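Dremport Road Closure Records

Notices of road and bridge closures tied to protests, with the council orders that followed. Compiled by Nathalie Lavoie and Esi Dankwa. Last updated 19 May 2024.

Contents

203 notices in one CSV file, one row per notice. Columns are road, start, end, issuing office and order number. Times are local, 24-hour clock.

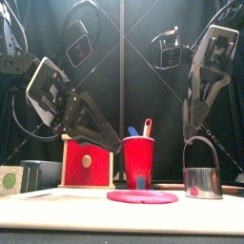

Where a notice was reissued, both versions are kept - match them on order number. End times are blank for 40 rows because the office never published a reopening.

Known gaps

Notices from Stestthorpe before February are missing. Detours are not recorded. 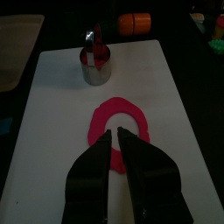 Ring of red-pink modelling dough on a white cutting board.

Corrections

Send the order number and a link to the source notice to Dale Ouellet.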